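Two-armed robot learns to fold paper from small corrections

September
By the Jilldale science desk

A research group in Jilldale has reported a way of teaching a two-armed robot to fold paper that relies on short corrections made by a person partway through a task. The method, which the group calls Ostness, reached a usable fold in 161 out of 200 attempts on sheets the system had not handled in training.

Paper is awkward for robots. It bends under its own weight, slides when pushed and keeps any crease it is given, so a mistake made early on stays in the sheet. Most earlier systems were trained on full demonstrations in which an operator guided both arms from start to finish. The Jilldale group says these recordings taught the robot what a good fold looks like but gave it little idea of what to do with a bad one.

Under the new approach, the robot begins with a small set of full demonstrations, 41 in this study, and then tries the task alone. An operator watches and takes over when a fold starts to drift. The takeover lasts a few seconds at most, after which the robot carries on by itself. Only the corrected stretch is added to the training data, along with the moments just before it.

The operator steers using a pair of handheld controls, one for each arm. Training is repeated overnight and the robot tries again the next morning. In the study there were 13 such rounds. 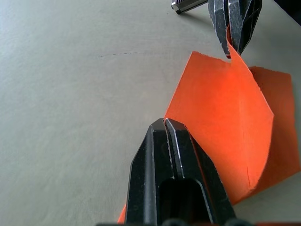

View from a camera at one of the robot's grippers, with the second arm's gripper at the raised corner of an orange sheet.

Each arm ends in a two-fingered gripper. The arms have separate jobs, and the choice of which one holds and which one folds is left to the software. According to the group's report, this was the hardest part to get right. In early rounds both arms would often reach for the same corner, or one would let go before the other had a grip.

Small cameras near the grippers supply most of what the system knows about the sheet. The group also tested a version with only an overhead camera and found that it did noticeably worse, mainly because the arms blocked the view of the paper at the point where it was being pinched. Adding force sensors made little difference in these tests, though the report notes that the sensors used were fairly coarse.

The comparison that will interest other laboratories is the one on operator time. A second robot was trained on full demonstrations alone, using the same number of hours of human effort. It managed the fold less often, and when it failed it tended to keep pressing on a crumpled sheet. The Ostness system was more likely to let go, smooth the paper and start the fold again.

There are limits. The work covered a single fold and a single pinch, on plain paper of one weight. Glossy card defeated the system almost every time, and tissue tore. The robot is also slow. A fold that a person makes in a couple of seconds takes it 20 seconds on a good run, and longer if it has to start again.

The group says it has begun trials with longer sequences, where one fold depends on the one before. Results so far are mixed, with small errors in the first crease throwing out everything that follows. It is also looking at cloth and thin plastic film, both of which come up in packing work. Hitetau, a packaging firm that paid for part of the equipment, has asked for tests on lined envelopes and paper bags.

A laboratory at Bélanger is due to repeat the study on its own arms, which are longer and have wider fingers, to see whether corrections gathered on one machine are of any use on another. The Jilldale group expects that some retraining will be needed but has not said how much.

The training recordings and the software for the handheld controls will be released once the report has been through review. The group plans to leave out recordings from the first two rounds, when the cameras were still being adjusted.

Contact the newsroom | Copyright Jilldale science desk, all rights reserved | Back to top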